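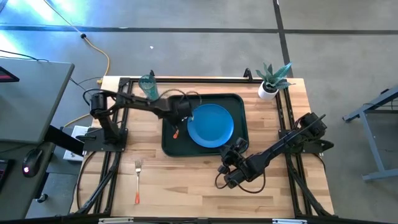 Fig. 6 - Both arms near the serving tray, with plate, glass and fork on the table.

Home | Set-up | Grippers | Cameras | Faults
Print this page | E-mail this page

6. Comparing two gripper sets with the tray task

This is the fun bit! By now both arms are bolted down and the Drovance controller knows where home is, so you can find out how your grippers cope with ordinary tableware. Annag Galbraith wrote the first version of this test in April and we still use it for every new set of fingers.

1. Put the tray in the middle of the table, long side facing you.
2. Open the Trinitz panel and load the tray routine. Set the speed to 20 per cent.
3. Jog each arm until its gripper is near the rim of the tray. Check that no cable loop pulls tight as the wrist turns.
4. Run the plate pick with the standard fingers, then again with the Lorkel fingers. Save both logs.
5. Raise the speed to 80 per cent and repeat step 4.

CAUTION: Keep your hands outside the rails while the arms are powered. The stop button must be within reach of whoever is at the keyboard.

Note: If the panel shows code 431, the two grippers have asked for the same space. Back one arm off and press Resume.

Now swap the plate for taller things.

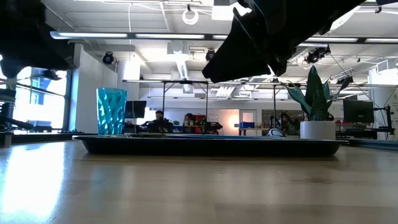
6. Start with the cup. A textured side gives the fingers far more to hold on to than plain glass, so try both - the force curves are lovely to compare.
7. Move on to the plant pot. Grip the pot itself, well below the leaves, and lift straight up.
8. Look at the side camera view before each lift. Strong daylight can wash out a white pot, so lower the exposure until you can see its edge clearly.

Note: Chaiwat Somboon's full run is 126 lifts per finger set. A shorter run is fine for a first look, but use the same number for both sets.

CAUTION: Do not change fingers with the arm raised. Send it home and switch off first.

When both logs are saved, go to section 7 to plot them.

Previous | Next | Contents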